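Sobre la conservación de los suelos de madera en viviendas de alquiler

Tras varios años dedicados a la administración de fincas, considero oportuno dejar por escrito algunas observaciones sobre una materia que genera más desacuerdos que cualquier otra: el estado de la madera al término del contrato.

La normativa distingue entre el desgaste derivado del uso ordinario y el daño imputable al arrendatario. La distinción parece clara hasta que se examina el suelo junto a una entrada.

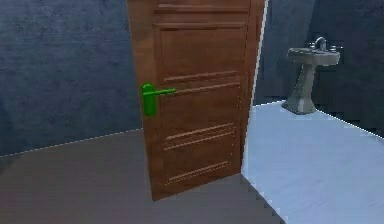

Mi colega Ruba Bataineh recomienda adjuntar al contrato un inventario firmado por ambas partes, estancia por estancia, con mención expresa de las marcas preexistentes. Comparto su criterio. En un expediente tramitado en diciembre, la propiedad reclamaba 3.347 euros por el acuchillado íntegro de una vivienda de 54 metros cuadrados. A falta de inventario inicial, se acordó finalmente el abono de 500 euros.

Conviene asimismo precisar en el contrato a quién corresponde el mantenimiento periódico. El encerado, cuando el acabado lo requiera, debería figurar con su frecuencia y el producto admitido. Said Ramadan, con quien he debatido este punto en varias ocasiones, prefiere que lo asuma siempre el propietario.
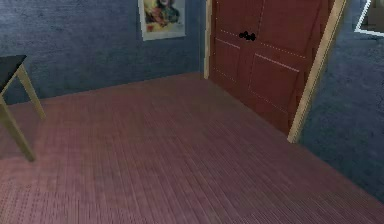
Suelo de tablas de madera y pared en tono azul grisáceo.

En una próxima entrada abordaré las humedades y los plazos para comunicarlas. Las consultas pueden dirigirse, como de costumbre, al formulario de contacto.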